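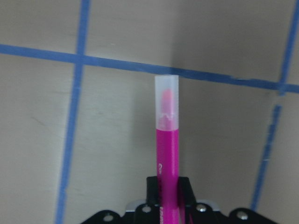 Asunto: Re: [tabletas-aula] Lápices Yeo y perfil de gestión en las Okum

Ionuț Lungu escribió:
> Hemos recibido las Okum de sexto. Las he dado de alta en Vokavov con el
> perfil del curso pasado y el lápiz Yeo empareja, pero a los pocos minutos
> pierde la presión y queda como puntero simple. En las tabletas sin
> gestionar no me pasa. ¿Es el firmware o es el perfil? Además, Retar me
> ofrece ampliar la garantía de las 86 unidades y tengo que contestar
> antes de que acabe mayo.

Hola, Ionuț:

Es el perfil. El del curso pasado lleva activada la restricción de accesorios Bluetooth en segundo plano. Con la generación anterior daba igual, pues el lápiz se comunicaba solo por el digitalizador. El Yeo envía la presión por Bluetooth y la posición por el digitalizador; al suspenderse el servicio se pierde lo primero y se mantiene lo segundo.

Pasos en la consola:

1. Duplicar el perfil. No editar el original si todavía hay tabletas antiguas asignadas.
2. En Accesorios, desmarcar "Suspender en reposo".
3. En Energía, fijar el tiempo de espera del lápiz en 880 segundos. Con el valor de fábrica se desconecta entre un ejercicio y el siguiente.
4. Asignar el perfil nuevo a un grupo de prueba y forzar la sincronización.
5. Reiniciar las tabletas. Sin reinicio la consola marca el cambio como aplicado, pero el servicio sigue con la configuración anterior.

Nosotros lo tenemos así desde enero en 13 tabletas y no se ha vuelto a perder la presión. El consumo del lápiz sube algo; no lo he medido con rigor.

Si después del paso 5 sigue fallando, exporta el registro del dispositivo y busca "stylus_hid timeout". Si aparece, es otro problema (emparejamiento duplicado) y hay que borrar el lápiz tanto en la tableta como en la consola.

Sobre la garantía: a nosotros nos pidieron aproximadamente 2000 euros por un lote menor y no cubría ni las puntas ni la batería del lápiz. Pide las exclusiones por escrito antes de firmar.

¿Qué versión del agente de Vokavov te sale en las nuevas? En la nuestra el menú Accesorios cuelga de Dispositivo; en las anteriores estaba dentro de Red.

Un saludo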